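Lists > Household-tidy > Archive > Small parts and where they end up

2021-12-28
From: a member at Amovden

We use cookies to remember your reading preferences. Accept / Settings

Re: Small parts and where they end up

Hello all, and a happy in-between week to everyone who has one. I have been meaning to answer this since before the holiday, and then there was the baking, and then the guests, and then the baking again.

The message I am answering, for those who joined lately:

> We have a long table in the Brisitz room that everybody uses,
> and by the end of the day it is covered in little bits. Screws,
> toy parts, pens, tools, things that came off other things. I
> bought a drawer unit with 140 little drawers and people simply
> do not open them. Do I throw money at more boxes or do I give
> up? Also, does anyone oil their table top, or is that asking
> for trouble if work gets done on it?

Please don't give up, and please don't buy more boxes! I went through the very same thing with our table at Amovden, which is a pale wooden one and shows everything. My own first attempt was trays with labels on the front, in nice handwriting, and they lasted until the first busy afternoon. Small things drift to the far side of a table, out of the way of whatever is being worked on, and there they stay until somebody needs the space.

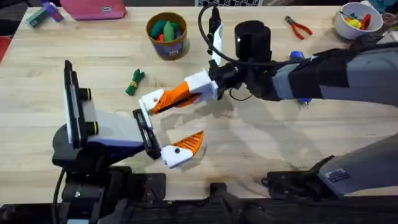

What we do now

1. The far side is allowed to be messy while work is going on. I fought this for years and I am much happier having stopped. Whatever gets pushed up there can wait, so long as the part nearest you is kept for the job.

2. Cables get clipped to something. A loose one sweeps a surprising amount onto the floor, and then you are on your knees with a flashlight looking for a washer.

3. Sort at the end, and only into 4 places: tools, pens, toys and toy parts, and "don't know." The Cheetham people on this list swear by 5, with a separate one for batteries, and I can see the sense in it if you have a lot of them.

4. "Don't know" gets emptied in January. I am looking at mine as I type and it is not a pretty sight.

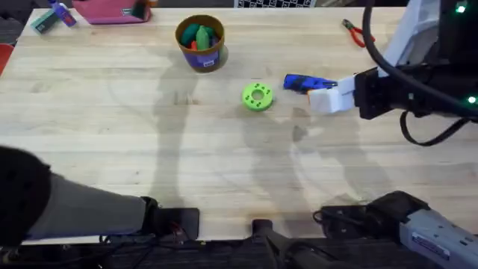
As for containers, I have come all the way round to the humble paper cup. I know how that sounds after you have paid for a drawer unit, but a cup has an open top, it can go right where the mess is, and when it gets grubby you don't mind replacing it. Ours has a purple-blue print with a little barcode still on the front, and it is holding toy pieces, two greens and a red, with the tallest one sticking up in the middle so you know at once what belongs in there. Flat things are better left out of cups, I find, as they sink to the bottom and are forgotten. If you want a sturdier version, Plullen do a plain pot in a pack of 300, which is far too many for one household, but a few of us could split it if there is interest – write to the list and I'll add up the numbers.

On the oiling question, yes, I do ours, with a thin coat wiped on in the evening and rubbed off well before bed. Put on too much and it stays tacky, and then every crumb and bit of thread in the house comes to live there. I would clear the table completely first, cups and all, and keep metal tools off it overnight. Pliers are the worst for leaving dents, so ours are meant to go on a folded cloth – I say meant to.

Do tell us how the Brisitz table gets on, and whether anybody ever opens one of those drawers. I would also like to hear from anyone who has found a good home for pens, as I still haven't.

Warm wishes to you all from Amovden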